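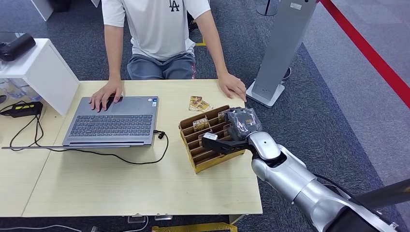

Carna Lab – Manipulation Team Diary

April, a bit after 9 in the evening

Okay, so I promised Zorica I'd write one of these every time we change the house rules, and today we changed two of them, so get comfortable!

We're still on the card sorting job. The arm picks up a card, carries it over to the cardboard organizer and lowers it into a slot, and then it does it again until somebody's coffee runs out. I love this task. It looks like nothing and it's horrible, since a slot barely forgives you being off by the width of a fingernail and the cardboard partitions lean whichever way they feel like. I had the operator notes open all morning (the paper ones, with my terrible handwriting) and kept finding rules in there that we all know and don't follow.

Rule one that got rewritten is the hands rule. The old version said "keep clear of the arm while it is moving." Fine, but what's clear? Imtiaz Kodikara sat down with me before lunch and asked me to show him with my own hands where clear was, and I pointed, and then he pointed, and we were a good forearm's length apart. So we'd been working to two different rules for weeks. The new wording is that whoever is at the laptop keeps both hands on their own side of the organizer from the moment the arm starts until it's gone back home and stopped. If a card falls over, it stays fallen over. You stop the run first, you say "stopped" out loud, and then you reach.

I thought people would grumble about the saying it out loud part, and they did, for maybe ten minutes – then everyone was shouting "stopped!" at each other in the kitchen. So that one stuck.

Rule two is cables. I want it on record that I've been complaining about cables since the winter. The old sheet only covered the floor. Now it says tabletop too: anything plugged into the laptop gets routed away from the arm's side before a run, and if you can't do that, you write in the log where it went. Zorica wanted to go all the way and ban slack on the table completely. I get it, I really do, but the laptop gets turned and folded flat and slid around all day, and if the cord is pulled tight somebody's going to yank the whole thing onto the carpet. We settled on "slack is okay, slack within reach of the gripper isn't." She's still not happy. She drew a little frowny face next to it on the draft and I left it in.

Then we had the long argument, which was over what counts as a good placement. Perić (the old checklist, named after the village where we wrote it on that rainy retreat) says a card counts if it's upright in the slot you asked for. Imtiaz thinks it should also have to go in without bending a partition. I'm with him, mostly! But we've logged 247 placements under the old wording and I don't want to throw those out or, worse, quietly mix them with new ones. So from tomorrow the log gets a version column, the old runs stay exactly as they were marked, and the new ones get judged the strict way. We're going to 1000 before anybody's allowed to touch the definition again. I made them both initial that.

Things I still have to do: retype the sheet, tape the new one up, take the old one DOWN (last time we had both up for a month), and ask Imtiaz if the rules cover visitors standing on the other side of the table. I have a feeling they don't.

Feet hurt. Leftover soup for dinner.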